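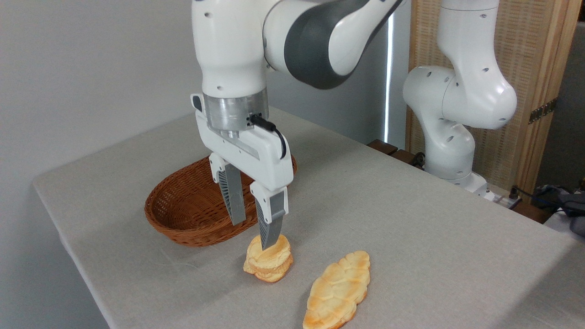
Why do film trailers use new versions of old songs?

A familiar song gets attention quickly, and a new arrangement lets the editor fit it to the pace and mood of the trailer.

That question was the starting point for our project in the Music and Media course. We wanted to know how much a slowed-down or rearranged cover changes what people expect from a film they know nothing about.

Background

Trailer covers usually keep the melody and words of the original and change nearly everything else. The tempo drops, the drums come in late, and there is often a choir or a single piano at the start. Studios sometimes put the cover out as a separate track when the trailer appears, so the song also works as advertising. Most of the writing we found was about why studios like this. We found less about what listeners hear in it.

Method

We made a trailer for a film that does not exist, called Movmont. It used landscape footage shot by students in the media department, with no dialogue and no faces. We cut 3 versions with the same pictures and changed only the music.

Version A used an upbeat folk song called "Nikier," written and recorded by students in the department in March. Version B used the same song at a slower speed, with strings, low brass and a female voice. Version C used an instrumental piece with the same key and tempo as Version B but a different melody.

We showed the trailers to 30 students at the Cloltside campus. Each person saw one version, with ten people per version. Before the viewing, everyone heard the original recording of "Nikier" twice, so that the song would be at least a little familiar. After the viewing they filled in a form with 5 questions about genre, mood, the size of the film's budget, whether they would watch it, and what they remembered of the music.

The strings and brass were made in Barta, the sample program on the computers in the music lab. The voice was recorded in a practice room. There is some hum on the recording that we could not remove.

Results

Most people who saw Version A guessed that Movmont was a comedy or a family film. Most people who saw Version B guessed drama or science fiction. Version C gave answers close to Version B on genre and mood.

The difference between B and C was in memory. Nearly everyone in the Version B group said they recognized the song, and several wrote down words from the chorus. In the Version C group, few could say anything about the music except that it was slow or sad.

Both slow versions were judged to be from a more expensive film than Version A. Interest in watching the film was about the same for all groups.

Problems

The groups were small, and all of the viewers were students. Hearing a song twice is also not the same as having known it for years. A famous song would have been a better test, but we did not have permission to use one.

The room speakers were weak in the bass, which probably affected Version B most. We would use headphones if we did it again.

Next steps

An online version of the form could reach 1,000 people or more. We would add a fourth version with the slow cover but no singing, to find out if the words or the melody helped people remember it.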